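Zeston Play Kitchen Apron and Mitt Set, Ages 4 and Up

Price: $31 for the set, or $25 if you already own a Prilen wooden food box (just add both to your cart and the discount shows up by itself)

We've been selling little aprons for longer than I care to admit, and this is the one I keep buying for my own nieces and nephews. The cotton is soft from the very first wear, the neck strap adjusts with a big chunky button that small fingers can manage, and the front pocket is deep enough for a spoon, a notepad and whatever else a busy cook picks up along the way — ours usually ends up full of crackers!

The mitts are lightly padded and meant for pretend cooking only, so please keep them away from real ovens.

Colors: tomato, butter yellow, navy
Apron length: 25 inches
In the box: one apron, two mitts, one cloth hat
Care: machine wash cold, hang to dry

Tomato sold out over the winter and came back in stock on 3/17/23. The navy runs a touch smaller in the hat, so if your child is 5 or older you may be happier with one of the other two.

Orders leave our shop within 4 working days, and gift wrap is free through the end of August — leave us a note at checkout with the name you'd like on the tag.

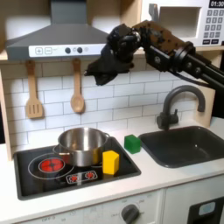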